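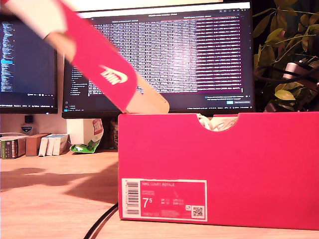 Re: [hemudside-robots] Lid keeps slipping on the shoebox job

Tuesday 12 Feb 2019

Hello all,

Sorry for the slow answer, I wanted to finish going over the arm on my own desk before I started telling anyone else what to do with theirs. I'm quoting the question from Prultbridge in full as I think it got stuck in moderation for half the list.

> Hi everyone,
>
> We've got an Okier arm doing a lid on, lid off routine with a shoebox. It ran nicely for a fortnight and now it lets the lid twist in the fingers on the way down, so one corner lands inside the box and the other rides up on the rim. Same box, same program, same table. I've turned the grip force up twice and it only creases the card. Is it the fingers, the force, or have I knocked the calibration out? Also, how often do you lot re-zero the thing? The Rakena software says it's happy but it always says that.
>
> Thanks in advance, and sorry if this has been asked before!

It has been asked before, but in bits, so I'll put the lot in one place.

First, put the grip force back where it was! A lid is just folded card and once you've creased the edge it will twist along that crease every single time, whatever else you do. You may well need a fresh lid before you can trust any test. I've done this to myself more than once (I now keep a spare box on top of the wardrobe and the household thinks I've taken up running).

Next, look at the fingers closed, straight on and in decent light. You want the tips to come together at the same height and the seam between them to look even all the way up. Mine had one finger sitting a touch proud and I'd been blaming the software for days. Slacken the screws on that finger, close the gripper gently on a bit of plain card so both faces pull themselves square, then nip the screws up a little at a time, swapping between them. Don't do it with the motor holding hard or you just lock the error in.

While you're there, wipe the finger faces. Card dust gets into everything and it's slippery stuff. A barely damp cloth does it, then leave them to dry before you run anything. If the pads have gone shiny, change both together – one old and one new will grip unevenly and you'll be back to twisting.
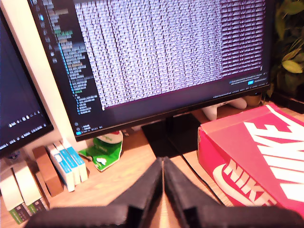

Once the fingers are right, do the zero. I park the arm in its rest position, power down, wait, power up and run the Rakena homing routine 2 times. If the second run gives a different number from the first, something is loose and there's no point carrying on until you've found it. On mine it was the wrist bolt. As for how often, I do it after any change to the fingers and at the start of a long run, and otherwise leave well alone.

Then the program. I'd bet yours has the lid going down flat in one go. Mine comes in tilted, with the low end reaching the box first, and only then levels off. The low end gives it something to find, and if you're a whisker out it slides along instead of jamming. My approach height is 142 mm above the desk and I slow right down for the last 3 mm. Those won't suit your box, so start high and creep down till you're happy.

Couple of smaller things. Check where the box is sitting, and I mean every time, as they wander. I put a pencil line on the desk along the front edge. And keep an eye on loose cables near the box. A lead under one corner lifts it enough to spoil the fit, and it took me an embarrassing evening to spot that one. I still haven't got round to clipping mine down properly.

When it's all back together, run 100 lids at half speed and write down which corner goes wrong when one does. If it's always the same corner, go back to the fingers. If it's all over the place it's more likely the box moving or the wrist. Please do post what you find, good or bad, I've got a page of notes on mine and would love to compare.

One question back to the list while I'm on – has anyone tried softer pads on the Okier fingers? I like the idea but I'm worried they'd drag on the lid as it lets go.

Cheers for now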